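Re-indexing the spices

31 Oct 2020 - filed under Kitchen, Storage

The spice system in this kitchen had not been revised since we moved in, and it had stopped working in August. The symptom was duplicates. I bought ground cumin, came home, and found two open jars of ground cumin behind the vinegar. I had checked before leaving for the store. The check consisted of looking at the front row of the tray, which is the part of the tray I can see.

The storage is in two parts. The wall racks hold small glass jars of one size. The tray on the counter holds whatever does not fit the racks: grinders, bottles, anything in its original packaging, anything bought by the bag. The racks need very little attention. A jar is either in its slot or it isn't. The tray has no slots, so it fills from the back, and the things at the back get old.

I started with an inventory. I used a Sturero notebook, one line per item, four columns: name, form (whole, ground, flaked), date opened if known, and location. Date opened was known in very few cases. For the rest I wrote a question mark and smelled it. My test is a pinch rubbed between the fingers for a few seconds and then smelled at the distance of a hand. If I can't name it with my eyes closed it goes. Whole spices passed almost without exception. Ground coriander and paprika did badly, as did everything sold as a blend with salt in it.

Gifty Wumbei, who I cook with most weekends, disagrees with the pinch test and prefers warming a little in a dry pan. She is right that it is more sensitive. It also takes a pan and a wipe for every item, and I had a full counter to get through. We settled on the pan for borderline cases only.

Refilling was the slow part. The rack jars are Jekden, the 200 ml ones would be far too tall, so I use the smallest they sell. I buy bags from Hidayat in Brombridge, where the price per gram drops sharply once you leave the jar aisle. The trouble with bags is the remainder. A bag never equals a jar. After filling there is always a bit left, and that bit ends up folded over and clipped, and six months later it is an unlabeled bag with a clip on it.

New rule, in force as of this week: the remainder is labeled at the time of filling, with the same date as the jar. If the remainder is less than a tablespoon it goes into whatever is for dinner.

Working order, for anyone who wants to repeat it:

Clear the counter back to the wall and wipe it down dry. Ground spice and a damp board make paste.
Take down one rack at a time. Finish it and put it back before touching the other.
Wash and dry any jar being refilled with something different. Lids hold smell longer than glass does, so lids soak overnight.
Fill over a bowl with a paper cone. I tried a metal funnel and the neck clogs on anything ground.
Label before the lid goes on. Cream labels, black marker, name on the first line, month and year on the second.
Do the tray last.

I did not follow step one very closely. There is one small brass-colored knob that has been on that counter for weeks waiting for me to do something about it, and I worked past it the whole time.

The tray partway through, with the stretch of counter I was using as a staging area:

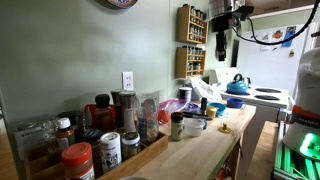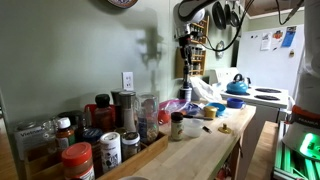

On the tray, the only change I have made to the principle is sorting by frequency of use. Height order looks tidy and is a poor guide to what gets reached for. Daily items go to the front edge, then the grinders, then the things I use once a month. Anything that has not been picked up by next August gets moved out of the kitchen or given to Nazanin Zamani, who has a larger pantry and fewer opinions about ground ginger.

I also looked at replacing the tray with a drawer insert. The drawer under the counter is deep enough for jars lying flat but not for bottles, so I would still need a tray for the bottles, and then there are three locations instead of two. Rejected. A stepped riser inside the existing tray is a better option and I may cut one from scrap. The rear step would have to come up 30 mm to bring a back-row label clear of the jar in front of it. Any higher and the taller pieces at the back become easy to knock over.

Open items: I need more lids. The notebook list has to be copied into something I can read on my phone in the store, otherwise the cumin problem will recur. The fenugreek is still unresolved - Gifty says it is fine, and I say it smells of the cupboard. It goes in the pan tomorrow.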